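Sorting and Storing Cables at the Bench

By Leena Kallio
April 2013

A cable that is stored badly fails at the same two places every time: where the cord enters the plug, and at the first tight bend after it. Most of the damage is done in the drawer. The method below works for charger cords, network cable, audio leads and light extension cords.

Clear a flat surface and plug in a lamp before starting. Hairline splits in a jacket do not show under a ceiling light. Set the lamp at the back and keep its own cord behind it, or it will end up in the pile.

Separate by job first and by length second. Power cords with a molded brick go together. Data cables go together. Anything with bare copper showing, a scorched plug or a loose pin goes straight in the discard box. Electrical tape over a split jacket is not a repair.

To untangle, find a plug end and work it back through the loops. Do not pull on the mass. If a knot tightens, lay it flat and push slack into it from both sides.
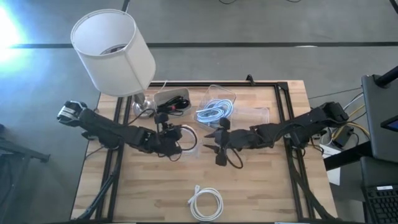 STORAGE: BINS AND CLEAR BOXES

A shallow gray bin takes the black cables that are still in a tangle. A tall clear container holds the light-blue cable, already coiled, and the color can be read through the wall with no lid to lift. Keep to that division. Unsorted goes in the shallow bin, sorted goes in clear plastic, and nothing goes back the other way.

Match the coil to the box. For cable up to 1/4 inch thick, make the loop no less than 4 inches across. Alternate an overhand loop with an underhand loop so the twist cancels out. Wrapping over the elbow puts a half twist in every turn and the cable will kink when it is thrown out on the floor.

Fasten with hook-and-loop strip, snug enough that a finger still slides under. Zip ties crush soft jackets. Rubber bands go gummy in a warm shop and leave a residue; mineral spirits will take it off the box but should be kept away from the cable.

Label both ends. I use Truvell cloth tape folded into a flag and a fine marker. Write the device and the length. In December I went through the whole shop this way and labeled 126 cables, of which 55 were discarded or given away. Stackable boxes from Colletti held the remainder on two shelves.

Store under 100 degrees F and out of direct sun. Clear boxes on a windowsill heat up quickly.

COMMENTS (3)

Anneli Lappalainen: Does the overhand/underhand loop matter on a 6 foot cord? I just fold mine in thirds.

Leena Kallio: On 6 feet it makes little difference. Folding puts the bend in the same spot each time, so shift it now and then. Over 15 feet, use the alternating loop.

cotelshop40: Masking tape labels fell off mine in one summer. Cloth tape has held.

This site uses cookies to remember your settings. By continuing to browse you agree to their use.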